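The Apples from Pulberg

My aunt left me the flat in Nurkent and the key to a storage unit in Radebe. The flat was easy. I sold the beds, kept the white table, and gave the curtains to the woman downstairs.

The storage unit took me most of October. My aunt had saved receipts back to 1948, when her father bought the orchard at Pulberg. He paid 600 for it, in a currency that is no longer used, and the bank in Ikodholm lent him all but 100. She had written this on the back of an envelope and underlined it twice.

The orchard was sold before I was born. I had never seen it. On the last day at the unit I locked up at noon and, instead of going home, took the bus out to Pulberg.

It was a longer ride than I expected. The driver let me off by a wall and told me the last bus back was at five. I walked up the lane until I came to a gate with a card tied to it. The card said apples, 10 a bag, leave the money in the tin. There was one bag left. I put a bill in the tin and stood there a while. The trees behind the gate were old and had been pruned hard. A dog came and looked at me and went away again.

I ate one apple on the bus. It was sour near the skin and sweet farther in. I wrapped the core in my ticket and put it in my coat.

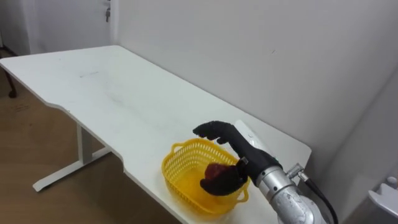 At home I didn't turn the radio on. I hung up my coat, washed my hands, and sat down with the envelope. The sum still came out the way she had it. I did it twice, once in my head and once on paper, and then I put the envelope in the drawer with the spare keys.

The phone rang at seven. It was the woman from downstairs, asking if I had any use for the curtain rods, now that she had found she didn't need them. I said no. Then I asked if she liked apples.

She came up in her slippers and took four. She said her mother used to bake them with the peel on and a little sugar where the core had been. I said my aunt never baked anything. We talked about the heating, and she went back down.

I took the core out of my coat pocket before bed. There were five seeds in it. I set them on a saucer by the kitchen window and turned off the light.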